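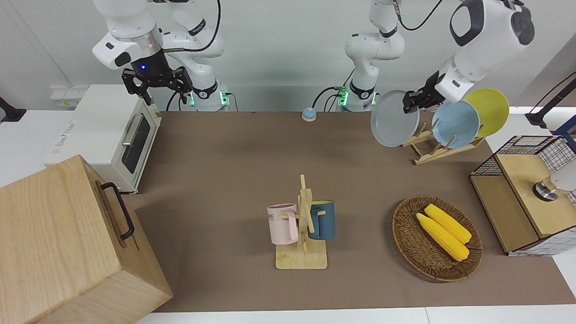 Doors at ten, said the flyer. By quarter to there was a queue down the side of the old Workport building and past the bike racks, most of it women with empty tote bags and a look I know from sample sales. Cold, too. Someone was handing out ginger biscuits from a tin and I took two.

This is the Nikura Makers' Fair, winter edition, and it had 58 stalls on two floors. Small labels, nearly all run by one or two people. Knitwear, candles, soap, a lot of earrings. If you've done the big trade shows you'll know the drill there — lanyards, a mile of carpet, a person who won't talk to you until they've scanned your badge and worked out how many shops you've got. I have done eleven years of those for this magazine and my feet have never forgiven me.

So. Ground floor first.

Straight in on the left, Urnura. Pierina Galli cuts and sews everything herself, in a room over a dry cleaner's, and she had a rail of wool work jackets in four colours that I went back to three times before lunch. Boxy, deep pockets, a proper collar. The mustard is the one. She used to grade patterns for a uniform company, hospital tunics mainly, and you can tell from the armholes. I could lift both arms over my head without the whole thing riding up, and did, in the middle of the aisle, and a man with a pushchair had to go round me.

"People try it on and then they hug themselves," she told me. "I don't know why. I like it when they do it."

Jackets are made in batches of 3, one size at a time, and when a batch is gone she cuts the next. She doesn't do wholesale. A shop asked for 200 last year and she said no, slept badly for a week, and still thinks no was right. I asked if she'd take on a machinist. Maybe, she said, if the right one walked in. Then a customer wanted the green in a fourteen and that was the end of the interview for a bit.

Prices. People always write in about prices so let's do it. Nothing here is cheap. A jacket from Urnura costs more than one off the high street and less than the same sort of thing with a known name in the neck. Socks upstairs were dear, I thought. Soap was fair. There was a very plain linen apron I wanted badly and put back, and I've been cross about it since.

Upstairs is narrower and hotter. Pollock had the corner by the window, two sisters doing printed scarves, the patterns taken from old street maps. One has the number 1729 worked into the border again and again, tiny, you'd miss it unless you were told. It was their gran's Co-op number. She made them learn it by heart so they could say it at the till. I bought that one, obviously. It's round my neck as I type and it is slightly itchy at the hem, which I mentioned to them by email and the younger sister wrote back within the hour offering to redo it. Try getting that from a department store.

What else, quickly. A woman who re-soles slippers. Felt hats, good shapes, bad lighting. Buttons by the scoop. A jeweller who'd sold out of rings by noon and was sitting behind a bare cloth eating a sandwich, happy as anything. A stall of baby clothes with no prices on, which I never understand — just put the price on. Two candle people side by side who I expected to be frosty with each other and who were in fact sharing a card reader becuase one had died.

The talks were the weak bit. Held in a back room with no door, so every word on "finding your customer" came with a coffee grinder over it. The one on returns was useful though. Short version: write your policy before the first angry message and put it where people will see it. I'd have liked one on VAT, or on photographing dark cloth, which half the stalls could do with. Next time perhaps.

Food was a van in the yard doing toasties. Long wait, worth it. Get the leek one.

I did ask around about money, as you do, and the answers were mixed. A few had covered the table fee in the first hour. One bag maker had sold a single purse by three o'clock and was being brave about it; her bags are lovely but she was stuck behind a pillar, and the organisers should of thought about that when they drew the plan. She'd had two shops take her card, mind, so it may come good.

By four it had thinned out. Pierina was down to one jacket, the navy, and was already writing names in a notebook for the next lot. I put mine down for the mustard. February cutting is spoken for so it'll be the one after.

The fair's back in the autumn, same building. Stall applications open in May and they want photos, a price list and a paragraph on how the things are made. Bring cash for the van and a bag that closes, it rained on the way home and my receipts are mush.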